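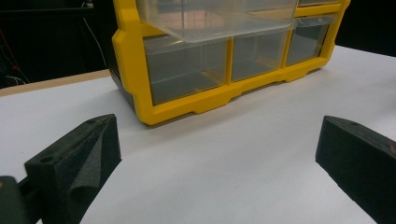 Small parts, long shelf life: storing spares for mechanical clocks

Vaida Kazlauskienė keeps the parts store at Junari, a workshop that services domestic clocks and a smaller number of barographs. The store holds 2730 catalogued items, from taper pins to complete platform escapements. She took over the catalogue when it was a card index and moved it to a spreadsheet one winter.

"The cards were accurate," she says. "They were in the order in which the parts had been bought. You had to know the year to find the pin."

The present system sorts by function first, then by dimension, then by maker. Taper pins are kept by large-end diameter. Suspension springs are kept by overall length, with width and thickness written on the packet. Maker comes last, as a good many of the movements on the bench carry a retailer's name and no other.

What goes in a drawer

Kazlauskienė divides stock into working and reserve. Working stock is whatever the bench has drawn on within the past year. It lives in drawers within reach of the repairer. Reserve stock goes into tins on the back shelves and is checked each July.

"A drawer should hold one kind of thing. If it holds two, somebody has to tip it out to find the second. Then you have steel screws on the floor and brass ones going back in with them."

Clear fronts are useful, in her view, for telling whether a drawer is low, and of little use for telling what is in it. An M2 screw and a 10 BA screw cannot be separated by eye through plastic. Every drawer therefore needs a written label, and the label gives the catalogue number before the description.
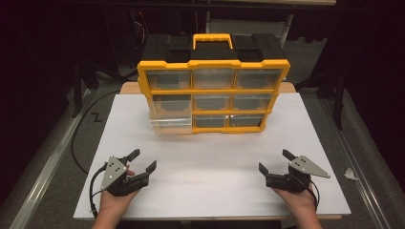

Corrosion

Steel is the main concern. Blued hands and hairsprings are wrapped in acid-free tissue and packed with a sachet of silica gel. Ordinary brown paper is avoided, as are rubber bands, which give off sulphur compounds and mark silver and brass.

Valdir Lopes, who repairs at the same workshop, is stricter on oil. "People oil springs before they put them away. The oil goes to gum, and the gum has to come off before the spring can be used. Store them clean and dry. If you want a film on the steel, use a wax."

He once received a box of 234 mainsprings from a closed shop in Wirnska. They had been stored greased, in cardboard. He cleaned and measured the lot and kept the ones without pitting.

Quantities

The workshop reorders at a fixed level for each line. For common bushings the level is 715, which Kazlauskienė arrived at from the bench records. Bushings come from Mertens in bags of 2000, and opened bags are closed again and dated. She does not decant the whole bag.

"If there is a bad batch, I want to know which bag it came from. Once it is all in the drawer I can't tell."

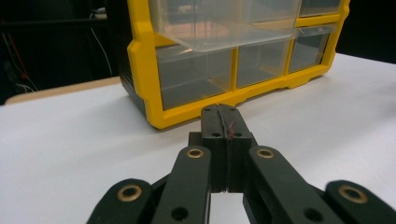 Drawer storage for small parts.

Lopes disagrees with her on one point. He would keep worn originals with the clock they came from, in a labelled envelope inside the case. Kazlauskienė would rather hold them centrally, under the job number. At present the envelopes go in the case, and the catalogue carries a note of what each one contains.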